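Trunenbridge tries out a Saturday bus to Ulby

If you've been begging for a weekend bus (and judging by my inbox, plenty of you have), the town council finally said yes on a trial run. Starting in March there will be a Saturday shuttle between Trunenbridge and Ulby, with a stop at Heywood both ways. The vote was unanimous, and I can't remember the last time I typed that!
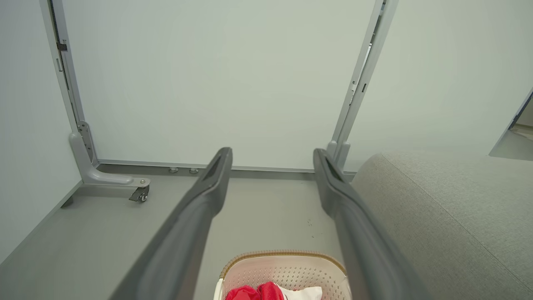
A gray-green panel and a gray floor.

The first bus leaves the old depot at 8 a.m. and the last one heads back from Ulby at 6:15 p.m. A one-way ride is $2, kids under five go free, and you pay the driver — exact change, please, there's no card reader yet. The bus seats 30, and I'm told standing isn't allowed on the county road stretch, so get there a little early if you're counting on the morning run.

I sat through the whole public comment part, which ran long. Most people wanted to talk about Heywood, where the stop is planned for the north side of the road and there's no crosswalk for a good long walk in either direction.
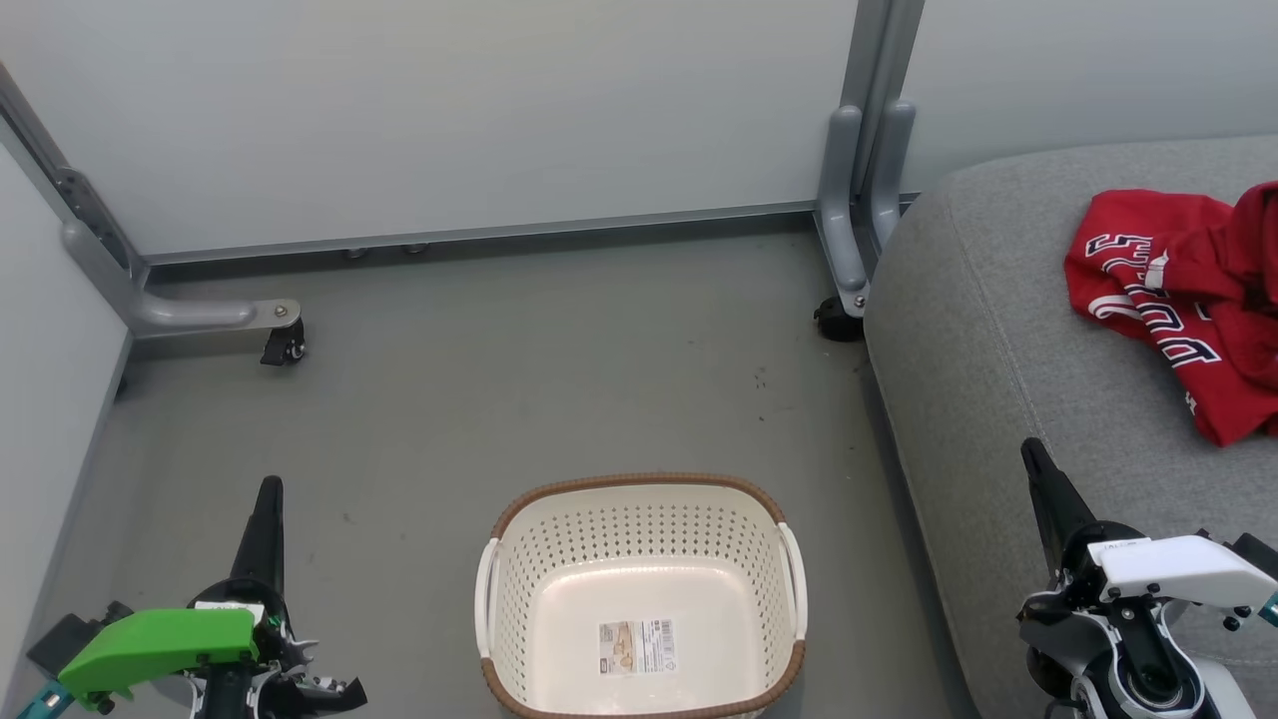

Despina Krasniqi told the council she'd ride it every week, but she wants the Heywood stop moved across from the pharmacy before somebody gets hurt. She got a nice round of applause for that. The council didn't promise anything, though they did ask the road department to take a look and report back.

As for money, the trial is paid for through the end of summer. The town counted 2,187 ride requests on last year's survey, and the target is 80 riders each Saturday. If the numbers fall short, the route comes back up for a vote in the fall. I'd hate to see that happen, so I'm planning on doing my Ulby errands by bus for a while (my car could use the break anyway).

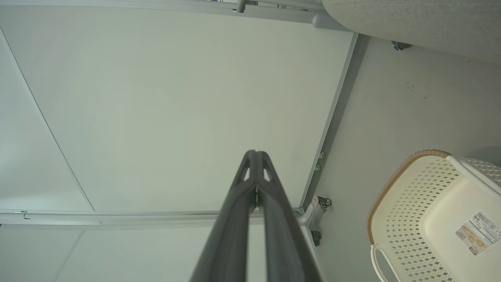

Also at the meeting

Siltumel got its permit to repave the lot behind the library. Work should take 12 days, and you'll have to use the Mill Street entrance until it's finished. Book drop stays open.

Chelsea Cheetham was sworn in to fill the empty seat on the parks board. Her first meeting is next week, and the ball field lights are already on the agenda — bring a snack, that one could go late.
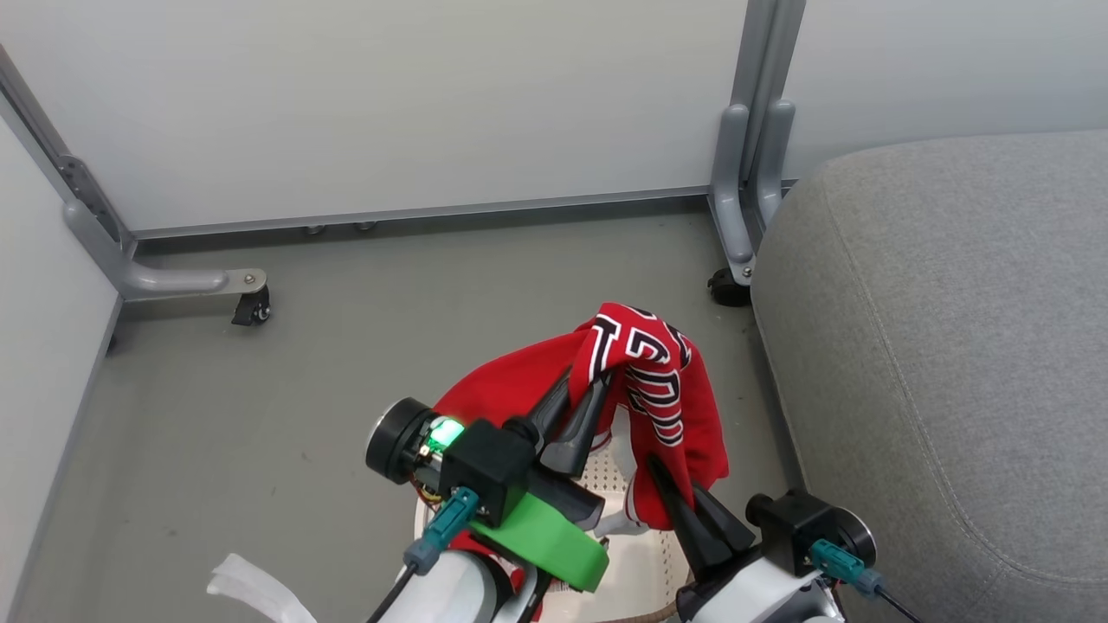

A table leg, with pale gray paneling behind it.

Printed bus schedules are at the town hall front desk now.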